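Getting examples for the arm: what we were promised and what we got
Speaker notes, Avovcombe meetup, 5/15/19

Slide 1. Title. Don't read it out. Say who paid for the travel (Cirkdale) and that they haven't seen these notes.

Slide 2. The claim. "Collect enough examples and the system will learn the task." Ask the room: enough for whom? I have sat through this slide at other people's talks and have yet to hear a number given before the work began.

Slide 3. What we have. 189 runs in the simulator, all steered by hand, by 2 people. Pause here. Two people means two sets of habits. One of us always comes in high and drops straight down, the other sneaks in from the side. The Sopacua model learned a sort of average of the two and it's worse than either.

Slide 4. Throwing runs away. We binned the clumsy ones early on. I now think that was a mistake. A run where the driver misses and tries again is the only kind that shows the system how to recover. Pirkstead kept theirs. Their results aren't great either, so go easy on this point.

Slide 5. Simulator against the real bench. Expect a question about cost. Yes, it's cheaper. It is also very tidy: clean walls, clean floor, a few objects on a grey table, and the same light each time unless you change it yourself.

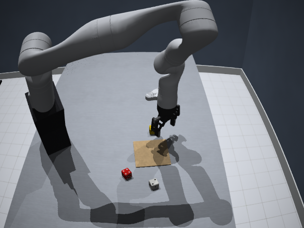

We didn't change it nearly often enough. The arm throws big shadows over the table and the board, and they move when it moves. My worry is that the system reads the shadow and ignores the dice. I can't prove that. The test would be to turn shadows off and run the lot again, which we have down for August.

Slide 6. Labels. Skip if short of time. Each run gets one line of text, typed by whoever drove it. "Pick up the red die" and "get red dice" are both in there. Someone will say the variety helps. Ask them how they know.

Slide 7. What I'd ask any vendor. How many drivers? What did you throw out, and who decided? Has it been tried with an object it never saw? Leave this one up during questions.

If asked whether we'll carry on collecting: yes, but slowly, and with a third driver.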